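Ticket 838: New gripper drops parts on the way to the tall box
Opened by Rafferty Boateng, Mar 27, 2025. Status: open, then closed, then open again

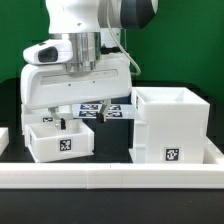

Obaidul Kanagaratnam: Before anyone touches the jaws, which controller profile is loaded? If it's still the one from the Cendex gripper, your force setting means something else entirely. The Cendex takes a percentage and the Jumo takes a step number, and neither will complain if you feed it the other's.

Rafferty Boateng: Jumo profile, loaded fresh. I checked it twice, the second time with my glasses on. Grip force is at step 5. The pick itself is fine. It closes, reports "object held," lifts, and somewhere in the traverse the part leaves. The controller goes on reporting "object held" all the way to the drop-off, opens with great ceremony over the tall box, and logs a success. By its own account this is the best gripper we've tested.

Obaidul Kanagaratnam: So "held" is only the finger position at the moment of closing. Can you slow the traverse and leave everything else alone?

Rafferty Boateng: Went from 800 mm/s down to half that. Fewer drops, still drops. Same part on the Cendex at full speed, same arm, same pick points: no drops at all. I'd like it noted that I was the one who argued for the Jumo.

Paloma Whitfield: Noted. Which pads are on it?

Rafferty Boateng: The black ones that came fitted.

Paloma Whitfield: There are two kinds of black ones. The hard ones ship on the fingers and the soft ones ship in a bag under the foam, where people throw them out. Look under the foam.

Rafferty Boateng: The foam went to Kukport with the return crate. I have written to Kukport.

Rafferty Boateng: Kukport has the bag. Roscoe Benavides is sending it over, along with a remark about my unpacking. Closing this for now, pending pads.

Rafferty Boateng: Reopening. Soft pads on, traverse back at full speed. The drops are gone on the pick from the shallow box. Now there's a new one: on release, the part sticks to one pad for a moment and lands against the wall of the tall box instead of in the middle. It does go in. It goes in the way I park.

Obaidul Kanagaratnam: Add a dwell after open, before the retract. Also check that the tool offset was redone after the pad swap. The soft ones are thicker - roughly 2 mm if I remember the sheet - and the camera calibration won't know anything about that.

Rafferty Boateng: Offset was not redone. Redoing it. The marker check passes on the camera side, so I'm leaving the camera mount alone, whatever Castellanos says about remounting it after every tool change.

Rafferty Boateng: Offset done, dwell added. Releases land in the middle now. The cycle is slower than the Cendex by the length of the dwell, and that goes in the comparison sheet whether I like it or not. "Object held" is still a matter of faith. I've asked Jumo if the finger position can be polled during the move and they say firmware, May. Leaving this open until then.

Paloma Whitfield: May of this year?

Rafferty Boateng: I've asked.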